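ok I finally finished the Janov biography and I have to talk about it somewhere, so you all get a thread

Quick background if you've never heard of the guy. E. R. Janov wrote lost-city adventure serials for the cheap magazines between the wars. Caravans, sealed temples, a mysterious brotherhood in the mountains who know everything and explain nothing. I read my first one at 13 and was useless at school for a month

The biography is by Yoshinori Furukawa and it's a brick. It's also the first one that went through the letters properly, all 155 of them, mostly to his agent and mostly about money. He was broke pretty much always. There's one where he offers to swap a finished novel for a used car

The big surprise for me was Vatholm. I always figured the hidden city in The Gate at Vatholm was lifted from the usual occult books of the time. Furukawa says no, Janov had the whole thing plotted before he ever sat through a lecture on that stuff, and he has the dated notebook to back it up

He did join a lodge later, for 2 years, and then quit over a fight about the heating bill. I love him so much

Princess Bañez asked me where to start and I gave her a terrible answer, so let me try again. Start with The Sampaio Road. It's short, it moves, and the villain gets all the good lines. Do NOT start with the Wotiton books (I did, it took me three tries to get past the chapter with the camels)
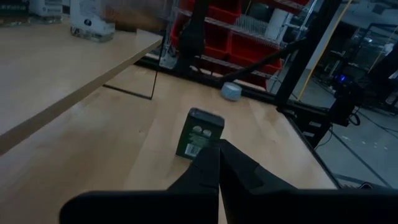 little green box, light wood table

Back to the book. The middle chunk drags, I won't lie. There's a very long chapter on magazine contracts and I skimmed it, sorry Mr. Furukawa, I know that was years of your life

But then you hit the part about who was reading him! Half the sword and sorcery people I grew up on had Janov on the shelf. One of them borrowed an entire siege, down to the blind gatekeeper and the poisoned well. Furukawa puts the two passages next to each other and wow, somebody was not even trying to hide it

Kaede Sakai has been saying this about the siege chapter for ages and I kept telling her it was a coincidence. Kaede, I take it back. Publicly. Screenshot this

Things I wish were in there: more about his second wife, who typed everything and clearly rewrote some of it. She gets maybe four pages. There are letters where she's fixing his geography in the margins and he's sulking about it, and I'd read a whole book of just that

Also no maps! How do you do a life of this man and not print the maps? Takumi Okabe has the old endpaper one from his dad's copy and it's gorgeous, rivers going uphill and everything

(his dad being Sadao Okabe, who ran the Janov newsletter back when it was photocopied and stapled. The bibliography leans on that newsletter a lot and he gets a nice long thank you in the front. Made me tear up a bit)

Anyway, worth it if you've read at least two of the novels. If you haven't, go read The Sampaio Road first and come yell at me about the ending

I'm rereading Vatholm in January, a few chapters a week, very loose, no homework. Reply if you want in and I'll tag you when I start

and no, I'm not doing the Wotiton books after. stop asking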